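Household Routines, Session 7
Setting a breakfast tray
Notes by Svenja Janssen

Most guides to the breakfast tray begin with the claim that everything has its proper place. I have my doubts. The handout from the Makowska course gives 16 rules for a tray, and when I went through them with last December's group we could defend only six. The rest seem to be habit, or somebody's taste passed on as fact.

What we kept: use a small tray if the meal is small. Put heavy things toward the middle. Leave the side you carry from clear enough for your thumbs. Pour drinks last.
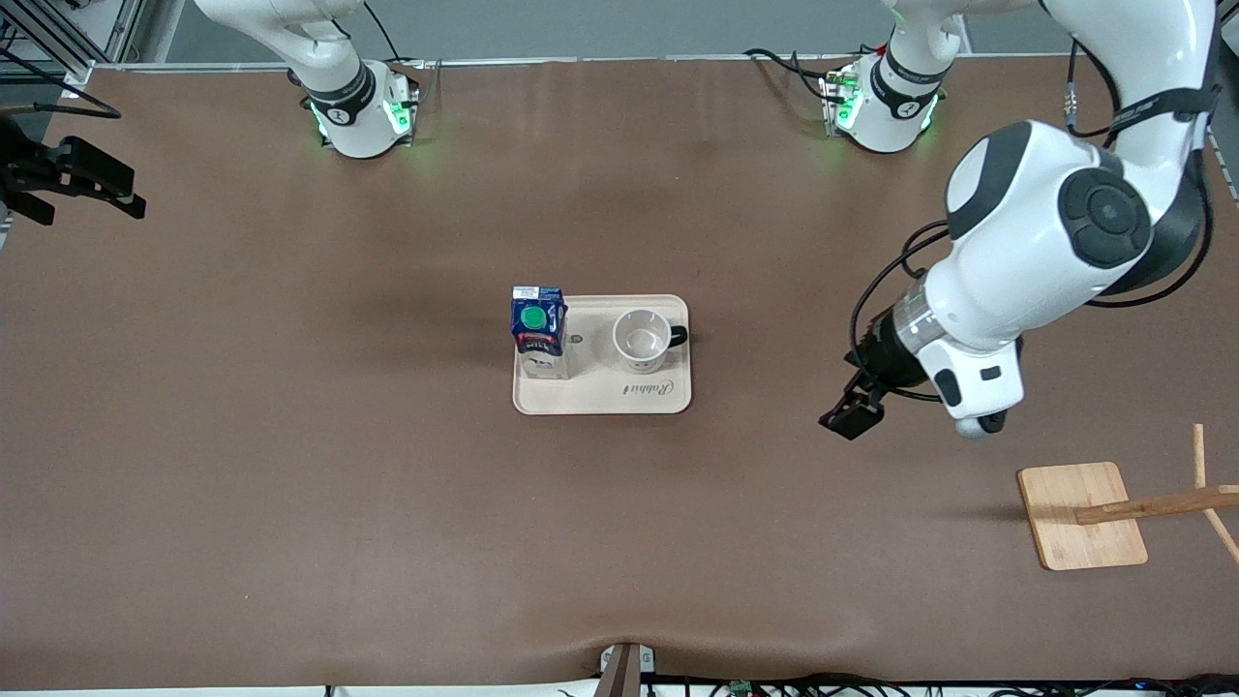

The rule I trust least is the one about handles pointing right. Edmund Tomaszewski still teaches it, and his reason is that most people are right-handed. Fine, but a person sitting up in bed often reaches with whichever arm is free. Ask first.

I am also wary of the advice to lay the tray the night before. It is supposed to save time. Nikola Bednarek tried it for a week and reported no difference, apart from stale bread.

For next time: set one tray by the Makowska rules and one your own way. Carry both up a flight of stairs. Write down what slid and what you had to go back for. Please don't tell me which one looked nicer.

Reading: Cieślak, page 342, skeptically.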